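Workshop notes: the arm learns its way around a kitchen bench

Date: 7/26/20

Those of you who read the April newsletter all the way down to the bottom (thank you, both of you) will remember that the back corner of the Ploltik workshop had been given over to a two-fingered robot arm, and that we promised to report on it once there was something to report. Well, there is, though a good deal of it has been done sitting down with a cup of tea and a laptop and not at the bench at all, and I hope nobody feels cheated by that.

The arm itself is still in pieces. We have the shoulder and the elbow going nicely, the wrist has been printed 3 times and is about to be printed again, and the cable that runs down through the forearm has a talent for getting itself pinched whichever way we route it. So while the hardware people have been filing and muttering, the rest of us have been working on the simulated version, which we have been calling Pallunano ever since it was a folder on somebody's laptop with no better name. Pallunano is a rendered arm in a rendered kitchen, and it lets us try out the silly ideas first and save the good ones for the real motors.

The kitchen was a bigger job than any of us expected. We began with a plain grey slab, and it was fine for getting the joints to move in the right directions, but everything looked the same from every angle and you could never quite tell how far the fingers were above the surface. Putting a wood grain on it helped enormously. You can see things slide against it, you can judge a distance, and it is a much cheerier colour to stare at for a whole evening. One of our members who does joinery has pointed out, kindly but more than once, that the knots repeat. They do. We have a better texture on the list, somewhere below the items that stop the arm from working.

We have also been arguing, in a friendly sort of way, about where to put the viewpoint. From high up you get a lovely picture of the whole bench and no idea what the fingers are doing. From down near the gripper you can see what you are reaching for, but the gripper takes up a fair bit of the view and likes to hide the very thing you want. We have settled on the close one for now, and most of us have got used to it.

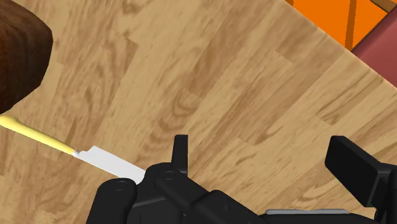 The Pallunano bench from the close viewpoint, with the fingers open and the yellow-handled knife lying by the gripper.

The knife is our current headache, and I have grown rather fond of it. A round thing or a blocky thing is forgiving - you bring the fingers in from either side, close them up and off you go. A knife lies flat and gives you very little to get hold of. If you come down too high you close on nothing, and if you come down too low you are pushing the fingertips into the tabletop, which the simulation puts up with for a moment before throwing the arm sideways in a huff. The handle is the place to grab it, of course, but getting there means turning the wrist to line up across it, and our wrist code was written on a night when we were all quite tired.

We set ourselves a little test, which was 10 tries at picking the knife up by the handle and putting it down again in one piece, so to speak. The first evening we managed five, and a couple of those were generous marking. Slowing down the last bit of the approach has made the biggest difference so far. The other change was to stop the fingers closing at full force, an idea borrowed from the Marinescu clamp project a few of you worked on, where the same trouble turned up with thin strips of pine. If anyone still has the notes from that build, would you please put them in the shared folder? The copy there stops halfway through a table.

Over on the real bench, the Billulance box (the big grey tub of donated motors and gears, for newer members) has turned up a matched pair of small servos that should suit the fingers. We have bench-tested both and they run quietly, with none of the chatter we had from the old ones. The spec for the fingers calls for an opening of 108 millimetres, and that is wider than most of what we plan to pick up, but we would like some room for error while we are all still learning. The pads will want something grippy stuck on them. Bicycle inner tube has been suggested, and so has the rubber from a kitchen jar opener, and we'll try both and let you know which one smells worse.

A few requests, if you are coming by. The filament shelf is low on black, so please write on the sheet when you start a new roll. Keep the arm's power switch off when the cover is off, even if you are only having a quick look. And if you borrow the small hex keys from the corner bench, do bring them back the same night, as we have had to do the wrist screws with a set that doesn't quite fit and two of the heads are already looking sorry for themselves.

Anyone who would like a go at driving the simulated arm is very welcome, whatever your background. You don't need to write any code, just a bit of patience and a tolerance for missing. The laptop lives on the corner bench next to the kettle, and there's a sheet beside it for putting down what you tried and what happened.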